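Finding Duplicate Files by Content: Project Report
Hema D'Souza
December 24, 2019

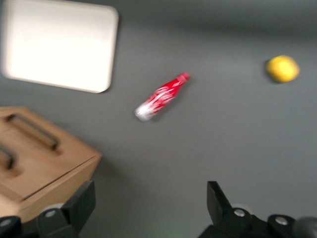
The goal of the project was a small desktop program that finds duplicate files in a folder and lets the user decide which copies to keep. I named it Flondel. It runs on Windows and Linux and is written in Python.

Background

Most people who save a lot of documents end up with several copies of the same file under different names. Sorting by name does not help much, and sorting by size only gives a rough idea. Two files can have the same size and still hold different text. I looked at one existing tool, Cendow, before starting. It matches files by name and date, so it misses a copy that has been renamed.

Method

Flondel works in two passes. In the first pass it reads the size of every file and puts files of equal size into groups. A file with a size of its own cannot have a duplicate and is dropped. In the second pass it computes a SHA-256 hash for each remaining file. Files with the same hash are shown together in a list, with the full path and the date last changed.

The program never deletes anything by itself. The user checks a box next to each copy to remove, and those files go to a folder called Hament, where they stay until the user empties it. I added this after I lost part of my own notes to an early version – the delete button had no warning.

Testing

I made a test folder with 3000 files, and 200 of them were copies of other files in the folder. Half of the copies were renamed. Flondel found all 200. A second folder of 1000 files had no duplicates, and the list came back empty.

One bug took most of a week. A file named Erdős_notes.txt was skipped on Windows without any message. The program was writing its log in an encoding that had no ő, and the error was being caught and ignored. Setting the log to UTF-8 fixed it. I also changed the code so that skipped files are listed at the end of a scan.

Limits

Flondel only finds exact copies. A photo saved again at lower quality counts as a different file. Scanning a network drive is slow, as every file in the second pass has to be read in full. I plan to hash only the first block of large files as an extra step – that version should be ready in February.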